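25/05/2021

Hoy he tardado 148 minutos en cruzar una ciudad que, a pie y con buen ánimo, se cruza en bastante menos. La marcha contra la ampliación de la planta de Celodberg salió de la plaza de Jesent a media mañana y la policía, previsora, había cerrado ya todas las calles por las que no pensaba pasar.

Mi autobús, el 7, se quedó clavado en la avenida Vishwakarma. El conductor apagó el motor y abrió el periódico por los pasatiempos. Una señora repartió mandarinas. Un señor con corbata explicó por teléfono, a gritos, que él estaba a favor del derecho de manifestación siempre que se ejerciera en otra provincia.

Me bajé y seguí andando, en parte con los manifestantes y en parte contra ellos. Según los convocantes, había miles. Según la delegación del Gobierno, 826, cifra tan exacta que me imagino a un funcionario tocándonos la cabeza uno por uno. No sé si me incluyó. Yo iba a devolver unos zapatos.

En el puente de Harumach estaban las vallas, los furgones y los agentes con casco, sudando con dignidad. Hubo un rato de consignas, otro de empujones bastante educados y luego un discurso que el megáfono convirtió en ruido de lavadora. Aplaudimos igual. En abril, la otra vez, llegaron hasta la verja de la delegación. Hoy se quedaron a 100 metros y los dos bandos lo van a contar como victoria.

La zapatería, cerrada por precaución. Volví a casa con los zapatos y con una octavilla que pide la dimisión de alguien cuyo nombre se ha corrido con la lluvia de la tarde.
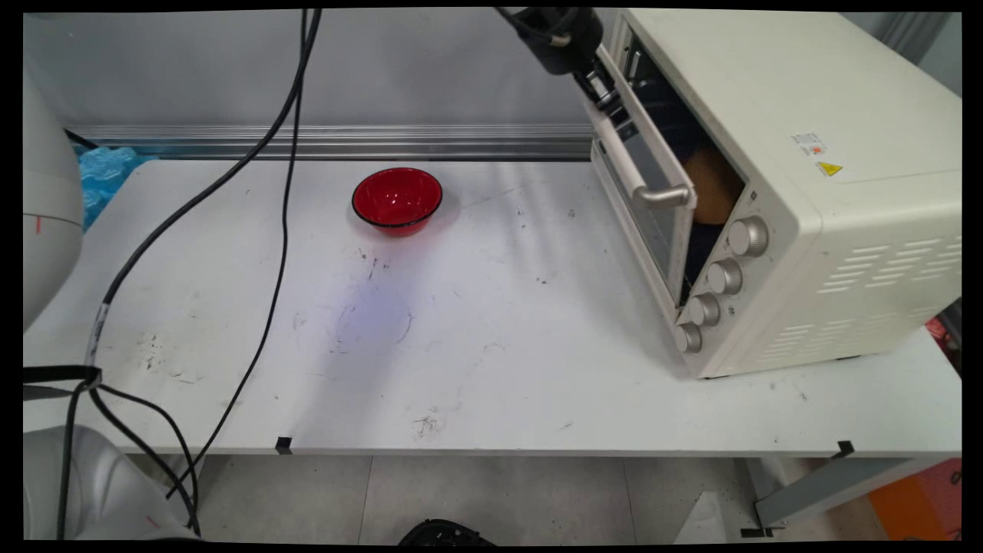

*El bol rojo y el hornito, sobre la mesa blanca.*

Cené tostadas, de pie, con la radio puesta. El concejal de Movilidad calificó las molestias de «puntuales», adjetivo curioso para un día en que no ha llegado puntual ni él, que entró en antena con retraso por culpa del atasco.

Mañana hay otra convocatoria, esta de los que sí quieren la ampliación. El recorrido es el mismo. Dejo los zapatos junto a la puerta.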